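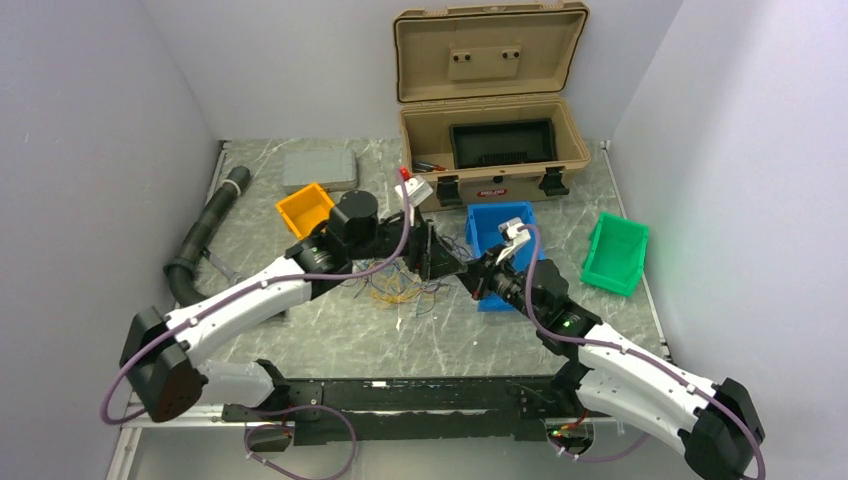

Does a bigger toolbox make for a tidier home?

It makes for a bigger box of mixed-up tools, unless somebody is willing to throw things out first.

I have owned four toolboxes and been disappointed by all of them. The first was a metal one that bit my knuckles. The second had a lift-out tray that I lifted out once and never put back. The third came as a gift, and the fourth I bought last December after reading a glowing article much like this one, in which a cheerful man promised that a place for everything would change how I felt about home repair. My feelings are the same. I still can't find the small flathead.

So when Oleksandra Pasichnyk offered to sort out my tools, I agreed mostly so I could complain about it in print. She runs a home-organizing business called Dradach, and she likes hard-shell boxes, the large kind that stand up on a table and open toward you. A big tan one of that sort, at the back of a marbled tabletop, is the look her clients want. She admits it is partly the look they're paying for.

"People buy the box and think they've finished," she told me. "I get called in a year later."

Her fee is $300 for a half day. I asked what that covers, and the honest list is short: she empties everything onto a table, sorts it by job, and makes you decide. I could do all of that myself for free. I have had eleven years in this house to do it and haven't, which was her whole sales pitch.

**The pile**

We tipped everything out on a Saturday morning. I'll spare you the full inventory. There were hex keys from furniture I no longer own. There were picture hooks in a mint tin, and a tube of adhesive that had become a stick. A pair of pliers turned up that belongs to my neighbor Lev Maksymiv, who had asked me for them twice and been told twice that I'd given them back.

Oleksandra sorts by job: hanging things, tightening things, cutting things, leaks. This is meant to be better than sorting by type, where all the screwdrivers live together and all the pliers live together. I was ready to sneer, and for the first hour I did. What about a screwdriver, which does two of those jobs? She said to pick one and stop worrying. When I pushed, she said to buy a second screwdriver. That struck me as an odd answer from someone hired to reduce the pile.

I put the same complaint to Ihor Chornovol, a repairman who has fixed enough of my plumbing to have opinions about my habits. He sorts by how often he reaches for a thing, and that's all. The daily tools go on top. Whatever he hasn't touched in months sinks, and when it reaches the bottom he asks himself why he's carrying it. He has never labeled anything. He thinks labels are for people who would like to be seen owning tools.

**The trouble with inserts**

Then there is the stuff sold to go inside the stuff. Kimix makes foam liners you cut to the outline of each tool, and Plorkum sells stackable bins with clear lids. I tried both. The foam looks wonderful for a day. Cutting it took me most of an evening, and the moment I replaced my old hammer with one that had a longer handle, the hammer-shaped hole was useless. The bins did better, though a lid is one more thing to open while you're holding a shelf up with your other hand.

Aoi Kinoshita teaches an evening class in basic repairs, and she tells beginners to hold off on inserts for a full season. Use a plain box, she says, and a couple of old socks for the small parts. Her own box is a mess by magazine standards. She found me a tape measure in it without looking down.

I did come around on one point, and it annoys me to report it. An open box on a table at waist height is far better than a closed box on a garage floor. You can see into it. You put things back because putting them back is easy. Most of what I'd blamed on bad boxes was the fault of where I kept them, behind the bikes and under a tarp. Moving the box cost nothing, and I suspect it did more good than the foam, the bins and the fee put together.

**Three weeks on**

The leak section has held up. The hanging section has a sandwich bag of mystery screws in it that nobody in the household will claim. The cutting section contains scissors, which wandered off to the kitchen within days and have since been replaced by other scissors.

Stepan Shevchuk, who runs the counter at Papadopoulos Hardware, says he sells more organizers than hammers these days, and he'd rather it went the other way. I asked him which box he would recommend to a reader starting fresh. He said one with a latch that works, and to bring some tools along when you come to choose it, so you can see if they fit.

Lev has his pliers back. He's asking about a level now.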